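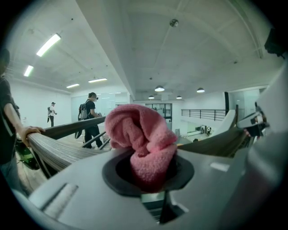 To: handtools list
Subject: Re: Trorum hand-held gripper, soft goods

On Tuesday a list member wrote:

> We are pricing the Trorum kit against the Ogola one for textile work.
> The Trorum sheet says the collar "accepts soft goods up to hand towel
> size" and gives no weight. Has anyone run terry cloth in it? Also, is
> the 279 price for the body alone or with the mount?

The 279 is body and collar. The mount is a separate line on the quote, 70 when we ordered in June. Clandia resells both together but adds shipping.

On terry: yes, we run it. Our log has 992 towel cycles on one unit, all with the stock black collar. Settings and results:

> gives no weight

We stay under 90 grams dry. Above that the folds outside the opening swing when the operator walks, and the pose track gets noisy. Stairs and ramps are worse than level floor.

Bunch the towel from the middle and leave the corners out. Fed in by a corner, the loops catch on the collar and the release is late. I have not tested waffle weave or microfiber.

Lint is the main service item. It gets into the slot below the collar. We clear it with dry air at the end of each shift. The manual calls for a weekly cleaning, too long an interval for terry.

I can't compare with Ogola on cloth. We only had their unit for boxes. The Poden adapter fits the Trorum body but shifts the center of mass forward, so recalibrate before you log anything with it.

Ask Trorum for the collar part number in writing. Two revisions are in circulation and the older one is stiffer.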